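Workshop notebook -- charter boat Jalham
February, winter layup, Vallness yard

08:10. Cold start to the day, fan heater on in the saloon. Plan was to finish the port engine cooling circuit, look at the bilge pump wiring again and get the bathing platform hinges off if there was time left. Stores list for the season is also half done, see galley page at the back.

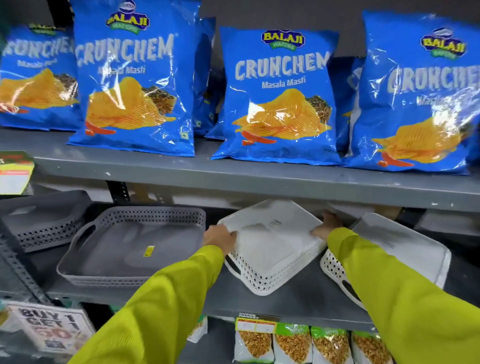
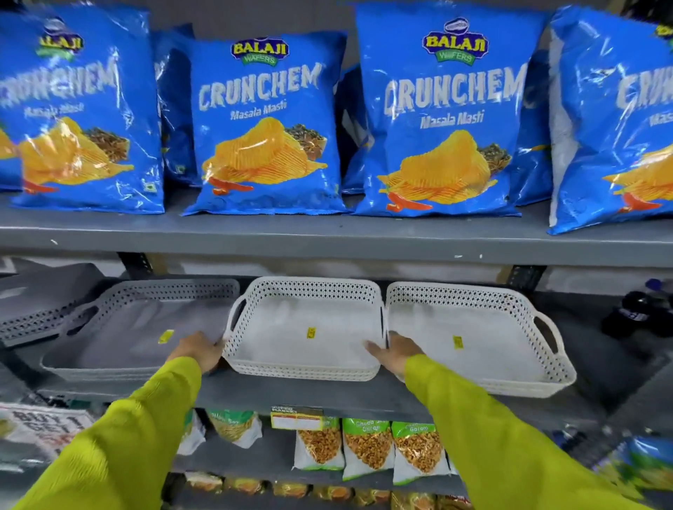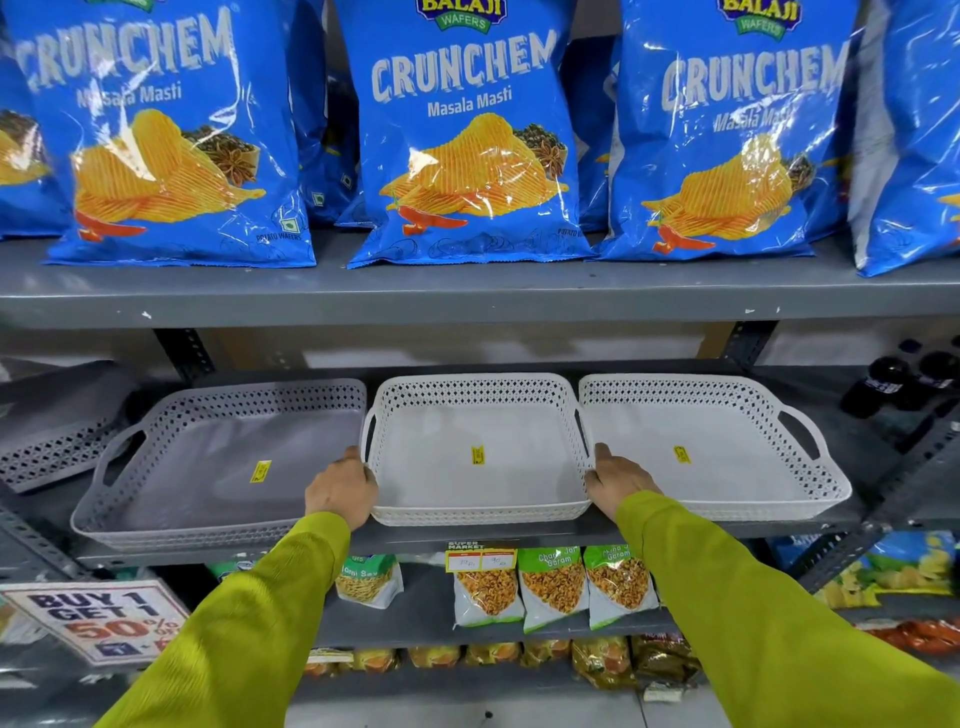

Crunchem Masala Masti, blue bags.

Port engine. Drained the fresh water side last night into the two drums. Coolant came out a bit brown but no oil film on it. Took the end caps off the heat exchanger. Aft cap came away easily, forward one needed the puller. Tube stack has scale in the lower third, worst at the raw water inlet. Two pieces of old impeller blade sitting in there as well, so whoever changed that impeller in summer did not go looking for the missing bits. Please write it in the book next time a blade comes out short.

Stack is soaking in descaler in the gray tub by the door. Lid on, gloves next to it. Leave it until after lunch and then flush with the hose, not the pressure washer. The pressure washer lifted the solder on the Edwards boat's stack last year and I don't want to pay for another one.

Engine hours on port: 306 since the last full service. Starboard reads less, but that meter was dead for part of the season, so treat both as the same and do both.

Bilge pump. The complaint from the end-of-season list was that the aft pump runs on after the bilge is clear. Float switch tested fine on the bench, up and down a good many times. Put it back and the fault came straight back too. Found it in the end at the junction box behind the shower sump: the green crust on the terminal strip was bridging the manual feed to the auto feed. Cut the strip out, crimped new ends with heat shrink and fitted a spare sealed block from the Bravon kit. Pump now stops when the float drops. Ran it three times with buckets. Will look again in the morning in case the box is getting wet from above -- the shower tray sealant looks tired on the outboard side.

Anchor chain. Laid it out on the pallets. We have 80 meters on paper. Marks are gone past the first few, so it all needs repainting. The first length by the anchor is thin in places where it works on the roller. I would end-for-end it this winter and replace it next. The swivel is stiff and has a burr on one jaw. Replace now, it's cheap.

12:40. Office rang about the guest count. They want to know if we can take a bigger party on the evening trips if the aft table comes out. Told them the number is on the certificate and the table makes no difference to it. What taking the table out does do is give people somewhere to stand at the dock, which is where most of the birthday parties spend their time anyway. The table legs are seized in the sockets, so it's a job either way. Added to list.

Afternoon. Flushed the stack. Most of the scale gone, a bit left in four tubes near the bottom, cleared those by rod. Put it back with new O-rings and a thin smear of grease. Caps on, bolts nipped up by hand only. Do NOT fill the system yet, I still want to pressure test it and the tester is over at Edwards.

Bathing platform. Got one hinge off and no further. Starboard hinge pin is corroded solid. Penetrating oil on it tonight and again first thing. If it won't shift with heat, we drill it. Don't hit it, the bracket is bonded into the transom and the gelcoat is already crazed there.

Saloon cushions back from the cover people. Zips are all on the wrong side on the long bench, so the seam shows at the front. Left them in the plastic until somebody has talked to them about it.

Parts to order:
Impellers, port and starboard, plus one spare each
Anchor swivel
Chain marking paint, red and yellow
Sanitary sealant, white
Hinge pins for the platform, two, 8 mm stainless
Cable ties, box of 300, long ones
Descaler, we used the last of it

The account with the chandler at Vallness is open again, so use that one and put the boat name on the order. Last month two of ours went onto Bravon's bill and took ages to sort out.

17:20. Heater off, shore power left on for the battery charger and the dehumidifier. Dehumidifier tank emptied. Engine hatch is propped open to air the bay, so watch your step coming down the saloon stairs.

Tomorrow: hinge pin, collect the tester, shower tray, start on the starboard exchanger.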